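Motonum Bornen table, light top: eight months in

I bought the Bornen in June to replace a table that had one short leg and a folded beer mat doing the work of the fourth. It is 1380 mm long, it seats four people who like each other, and it comes in one color, which the Motonum site calls Praltinell. I looked that up. As far as I can tell it means beige.

Assembly took most of a Wednesday evening. The instructions have you attach the legs, then show you a washer you should have put on first. There were 8 washers in the bag. I used them all on the second try. My neighbor Liam Geraghty came over to hold one end and offered the opinion that a table shouldn't need a booklet, then ate my crackers on it before it was upright.

Now the top. It's smooth, it's pale, and it has almost nothing going on, which I mean as praise. The finish has no fake knots and no grain pretending to have been a tree. There is a thin seam on one side that you can feel with a fingernail and mostly can't see unless the light is coming in low. I was annoyed by it for a week and have since found other things to be annoyed by. Crumbs don't collect in it, or if they do they're keeping quiet.

The bad news is that a light table hides nothing else. One speck of pepper looks like an event. I wipe it down more often than I've wiped anything in my life, and a damp cloth is enough for everything except turmeric, which took two goes and some language.

It doesn't wobble. I've leaned on it, sorted taxes on it, and let Amber Sugden cut out a full set of curtains on it, with the big shears and no mat. No scratches from that, although there's a faint scuff near one corner that I'm blaming on the move from the hall.

Glare is my other complaint. By mid-afternoon the surface bounces enough light that I turn my chair around to read. The Cârstea, which I also looked at in the store, had a duller finish and would probably be easier on the eyes. It also had a drawer that wouldn't close - on the display model - so I let that one go.

Would I buy it again? Yes, and I'd put the washers on first. I thought I'd use it for dinner, and I do about twice a week. The rest of the time it's where library books wait until I remember they're due.

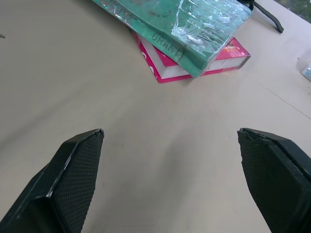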